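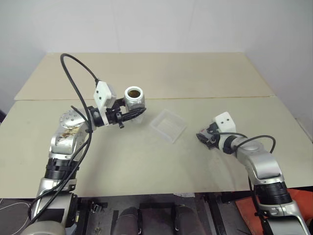 Two arms over a pale tabletop

About Pendura Endurance Coaching

By Anežka Ševčík
December 7, 2023

Pendura is a small coaching company for people who want to run, ride and ski a long way and still like doing it ten years from now. Most of our athletes have jobs, kids, shift work, old knees or all of those at once (I have three of them myself), and they come to us because they'd like a plan that fits the week they're really going to have. We love writing those plans. I still get a little rush when I open a fresh calendar for a new athlete!

There are two coaches here, me and Janka Kováčik. I look after the runners and most of the triathletes. Janka takes the cyclists and the cross-country skiers, plus anyone who has a hill climb on the list, because she is completely mad about hills and will happily talk about gear ratios until the coffee is cold.

How we got started

Pendura began with a group run on the Millurico loop, a gravel path that goes out past the reservoir and comes back along the old rail line. Janka and I had both been coaching on the side for a while, mostly friends and friends of friends, and we kept running into each other out there with our separate little packs of people. One September morning the two packs just merged. Her cyclists wanted to learn to run without getting hurt, my runners wanted to know what to do with a bike besides hang laundry on it, and by the time we were back at the parking lot we had a list of names on the back of a parking receipt.

That group still meets. It's free, it always has been, and you don't have to be a client to come. The loop takes most of us a good while longer than it should, since there's a bench at the halfway point with a view of the water and we tend to stop.

How we coach

Every athlete starts with a phone call and an easy test session. We ask what you've done before, what hurt, what you enjoyed, how you sleep and what your mornings look like. Then you do a steady effort on a route you know, and tell us how it felt. We do look at the numbers from your watch if you wear one, and we read your notes just as closely. "Legs like wet sand, argued with my boss" tells us a lot about a Tuesday-type workout that the pace chart won't.

Plans go out in blocks of 4 weeks. We used to write whole seasons in advance and they looked beautiful, and then somebody's daughter got chicken pox and the whole thing had to be redone. Shorter blocks mean we can move things around without anyone feeling they've fallen behind. The last week of each block is lighter, and we really do want you to take it.

Strength work is in every plan. It's short, you can do it in a living room, and Janka has filmed most of the exercises with her dog wandering through. We also put a lot of thought into race week, food on long days, and the strange flat feeling that comes after a big event — that last one deserves more attention than it gets, and we'll call you about it.

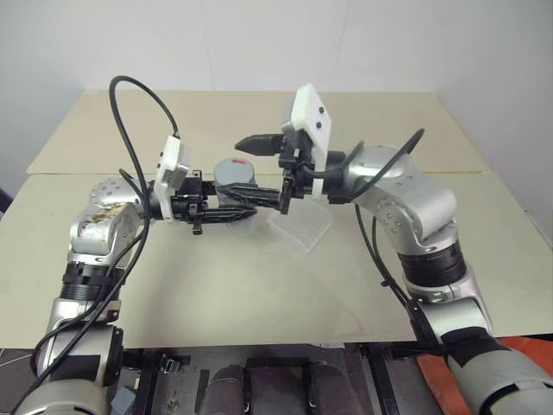 Who we work with

We currently coach 123 athletes between us. Some are training for a first 10K and some are on their sixth or seventh ultra. A good number come to us in the fall to get ready for the Kalmont Traverse, a long trail race over the ridge that starts in the dark and finishes (for most people) in the dark as well. We've each done it, and Janka has done it in snow.

We also run a winter program with the Kratochvíl ski center. It goes for 6 weeks, it's aimed at adults who have never been on skinny skis, and it's the most fun we have all year. Everybody falls over on the first evening, coaches included. By the end people are gliding along under the lights and asking where they can buy wax.

We don't work with athletes under 18, and if you're coming back from surgery or a heart problem we'll ask you to get the all-clear from your doctor before we start. If you'd like us to talk with your physical therapist, we're glad to do that too.

Joining us

We take on new athletes at the start of each block. Send us a note through the contact form with a few lines about yourself and what you'd like to do. It doesn't need to be a race! One of my favorite clients has never entered anything and simply wants to be able to walk and jog across a whole mountain range with her brother.

If we're full, we'll tell you so and put you on the waiting list, and in the meantime you're very welcome on the Millurico loop. Bring a layer for the bench, it gets windy up there.

Last updated: December 7, 2023

Recent posts

Easy days for people who hate easy days
What Janka eats on a long ride
Kalmont Traverse: notes on the second climb
First time on skinny skis at Kratochvíl
Living room strength, part 2
Running in the dark without tripping over everything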